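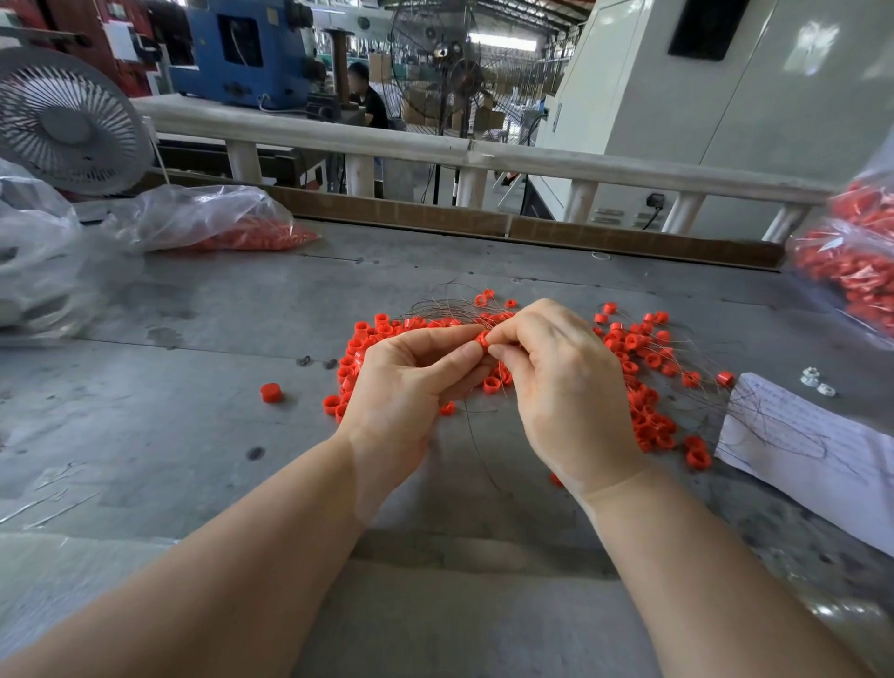
Puesto de trabajo manual: anillos rojos de plástico e hilo fino sobre la mesa metálica.

El presente texto recoge la valoración del servicio de captura de tareas manuales que Greron ofrece a talleres interesados en automatizar puestos de montaje. La modalidad examinada, denominada Flalholm, comprende el registro en planta, la anotación de cada movimiento y un informe de viabilidad para el integrador.

La oferta recibida contemplaba 230 ciclos de trabajo y un plazo de entrega de 3 semanas, por un importe de 1.177 euros. El desplazamiento a la nave se factura aparte, extremo que convendría indicar en la primera página del presupuesto.

El informe presta una atención razonable a la manipulación de piezas pequeñas. Los hilos finos constituyen, a juicio de quien suscribe, la principal dificultad para cualquier pinza comercial: se enredan, se apoyan sobre las piezas y obligan a emplear ambas manos. Greron lo reconoce y desaconseja una automatización completa en esta fase - criterio que comparto.
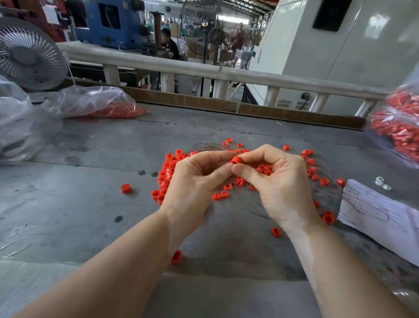 Sujeción de una pieza con las puntas de los dedos de ambas manos.

La herramienta de consulta, Wan, permite localizar un agarre concreto por tipo de pieza. La búsqueda es rápida, si bien la exportación presenta deficencias: los nombres de las columnas cambian entre versiones y la documentación disponible corresponde a la anterior. Se ha solicitado su corrección.

En comparación con la propuesta de Flornusby, de 973 euros y sin anotación, el servicio resulta más completo. Lo recomiendo a empresas que dispongan de un integrador capaz de interpretar los datos. A las restantes les aconsejo solicitar antes una muestra.

Última actualización: febrero

Comentarios

Parisa Naseri: ¿La anotación distingue la mano izquierda de la derecha?

Autor del blog: Sí, en campos separados.

Taller_Norte: Nosotros pedimos la muestra y tardó bastante en llegar.

Este sitio utiliza cookies propias y de terceros. Si continúa navegando, acepta su uso.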